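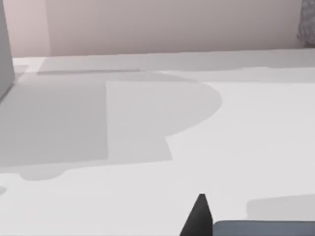

Comparing two grippers in simulation is only useful if the wrist camera, the arm and the lighting are the same for both. Most of the complaints we get at Clistcombe about a "bad gripper" come from runs where one of those was changed halfway through. Before you start, put the arm over a bare stretch of worktop and look at what the wrist camera gives you. With a pointed finger like the dark one at the bottom, you want the tip in view and a good stretch of clear white surface beyond it. The large grey shadow on the left matters too, as you will see in step 4.

Home | Guides | Simulation | Grippers | Downloads | Contact

Print this page | E-mail this page

What you need

A working kitchen world in Skusarar, the arm model you normally use, and both gripper models. The steps below use the Steinbach two-finger gripper and the Pramel, but any pair will do as long as they share a mounting flange. If they don't, sort out the adapter first and give it the right mass.

Step 1. Fix the seed

Open the world settings and set the random seed to 577. The number has no special meaning. It is the one used in all our guides, so your results can be set beside ours. Leave texture changes switched off for now.

Step 2. Mount the first gripper

Load the arm without a gripper and send it to its home pose. Attach the Steinbach and check that the fingers open and close fully with nothing between them. If they shake at the closed position, lower the stiffness until they stop. Write the value down.

Don't move the camera to get a nicer view. It is tempting, especially with a wide hand, but once the camera moves you are comparing views as well as grippers. Should a finger fall outside the picture in the home pose, move the camera once, save the offset, and use that offset for both.

Step 3. Set the approach

Use a straight downward approach and stop 30 mm above the worktop. Hold there for 2 seconds before closing. The pause lets the arm settle and gives you some still views to compare afterwards.

Do the same over the clear part of the worktop and again near the appliances. A hand that behaves well in open space can be awkward beside a tall box, and the wrist usually hits before the fingers do. Turn on collision display for the second position.

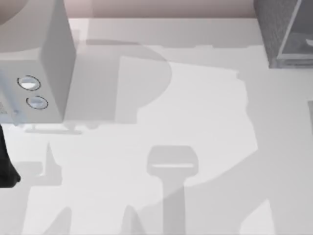

Step 4. Check the shadows

Shadows cause more trouble than people expect. If your object finder works on colour or brightness, a hard-edged shadow can be picked up as an object, and a long one with straight sides is the worst kind. Run the finder on the worktop with nothing to pick up and see what it reports. It should report nothing.

If it does report something, try these in order:

- Soften the main light. Doubling its size in the light panel is a fair start.
- Raise the fill light until the shadow edges are weak but still there.
- Mask out the fixed furniture.

Don't turn shadows off altogether. You will get clean results that fall apart the first time you use a real lamp. Whatever you settle on, save the lighting file and load the same file for the second gripper.

Step 5. Swap and repeat

Close the world, load it again and attach the Pramel. Swapping the hand in a running world works, but the joint limits from the first one sometimes stay behind, and then the fingers stop short. Check the seed again after loading. Run both positions with the same approach height and the same pause.

The Pramel hides more of the worktop at low heights than the Steinbach does. Note the height at which you lose sight of the target, for each hand. In our tests this decided more jobs than grip force did.

Step 6. Put the results together

For each gripper, record:

Finger stiffness
Camera offset
Lighting file
Height at which the target is lost
Contacts with furniture
False finds on the empty worktop

Put the still views for the same pose next to each other. Differences in how much the hand covers are easy to see that way and hard to get from the log.

Known problems

The contact log counts a finger touching its own palm as a contact. Filter these out by link name.

Saved camera offsets are lost if you rename the arm. Fixed in the September build.

Back to Grippers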